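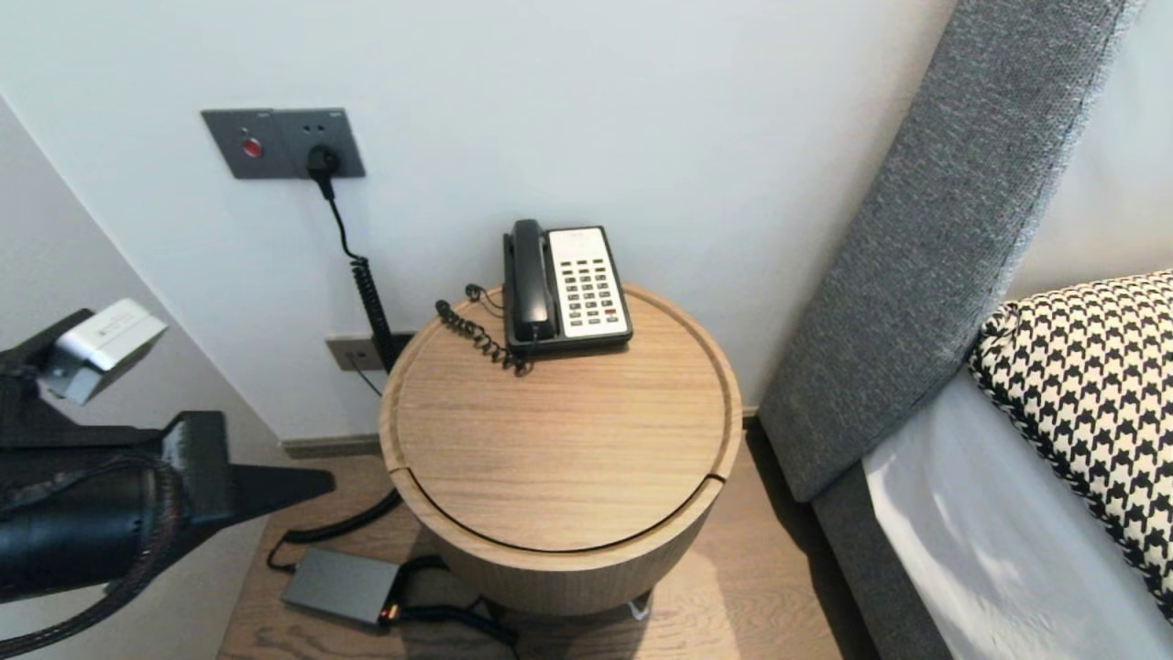
Every February, on the first Saturday that isn't actively hailing, we have Soup Night. It has been going for so long that my two think it's a proper thing, like Easter, and my youngest once came home from school quite cross that her teacher hadn't put it on the class calendar. I didn't have the heart to explain. I think I said something about them running out of room.

It started the winter we moved to Hatitthorpe. We'd got the keys in January, the boiler had given up by the end of the same week, and the kitchen consisted of a sink and a plug-in hob with 2 rings, one of which smelt of burning whatever you did to it. We didn't know a soul. Then Brândușa Buzatu from over the road knocked with a pan of her sour soup (ciorbă, she's told me how to say it many times and I still get it wrong) and stood in our hall in her coat until we'd all had a bowl. It had meatballs in it, and lovage, and so much lemon that my eyes watered. The children had seconds. These were children who at the time would not eat a carrot unless it was raw and had been cut by their dad.

So the next February I made soup and asked her back, and she brought her sister, and her sister brought bread, and that was that really.

The rules have built up over the years. Everyone brings a soup or something to dip in a soup. You have to taste all of them, even the one you don't fancy (a teaspoon counts, we're not monsters). The lights go off at seven and we eat by candles, which began as a power cut and was such a hit with the kids that we've done it ever since. And the youngest person who can reliably hold a ladle gets to serve the first bowl to the oldest person in the room. There was a spill one year. It was leek and potato, it went down Tarmo's good trousers, and he was very gracious about it.

I should say who Tarmo is! Tarmo Ots lives at the Parkgate end and he's been coming since our third one. He brings a pea soup, thick and yellow-green with smoked pork in it, and big soft buns full of cream for afterwards. Where he grew up they have them at this time of year before Lent, and you're meant to go sledging as well, because the further you slide the better your crops will do. We haven't got much in the way of a hill and we very rarely have any snow, but that hasn't stopped us. The children take tea trays down the grassy bank behind the bus stop in the dark with bike lights round their necks, screaming their heads off, and come back plastered in mud. My runner beans were rubbish last summer so I've told them all they need to try harder.

My soup is my nan's. Ham hock and lentil, and I make it the day before because it's twice as good once it has sat. She never wrote it down, so what I've got is the back of an envelope from when I stood in her kitchen as a student and tried to keep up. It says "300 g lentils, or till it looks right". It says "carrots", no number. It says "don't faff with it", underlined, which was me writing down exactly what she said. I simmer the hock with an onion and a couple of bay leaves for 3 hours, take it out, and put the lentils and veg in the stock until everything's soft. Then I pull the meat off and stir it back in with a lot of pepper and a small splash of vinegar. The vinegar is mine. She'd have had words about the vinegar.

My eldest did the whole thing herself this year. She's at that age where most of what I suggest is embarrassing, and I'd half prepared myself for her to say she was too old for Soup Night and could she go round a friend's instead. But she came down on the Friday after tea, tied her hair back, got the big pan out and asked me where the envelope was. I sat at the table and peeled things when told. I was not allowed to season it. I may have gone a bit quiet at one point and had to pretend to look for the lid.

We also do bowls, and I don't mean matching ones. Each person gets a bowl from the charity shop the first time they come, and it's theirs for good and lives on our top shelf. Brândușa's has a cockerel on it. Tarmo's is really a pudding basin. My husband counted the lot when he was putting the new shelf up and we are at 47, which explains why the old shelf came down. Some belong to people who've moved away, and a couple to people who aren't here any more, and we wash those and put them out too — filled with bread or clementines or whatever needs a home. The children started that, without any prompting from us.

We had a few new faces this time, including the Koskela family from the corner house, whose baby slept through the entire evening in a sling with her dad eating very, very carefully above her head. She's got a bowl already. It's got ducks on.

The one disaster was my attempt to be organised. I'd seen an online list thing called Plultora where everybody puts down what they're bringing, so you don't end up with four tomato soups. I sent it round, I was very proud of myself, and we ended up with five tomato soups. Brândușa says the list gave people the idea. Anyway, we lined them all up on the windowsill and the kids held a blind tasting with scarves over their eyes, and I've been told this is now a rule as well.

There's half a pan of the winner left in the freezer if anyone local wants it. Bring a tub, I'm out of lids.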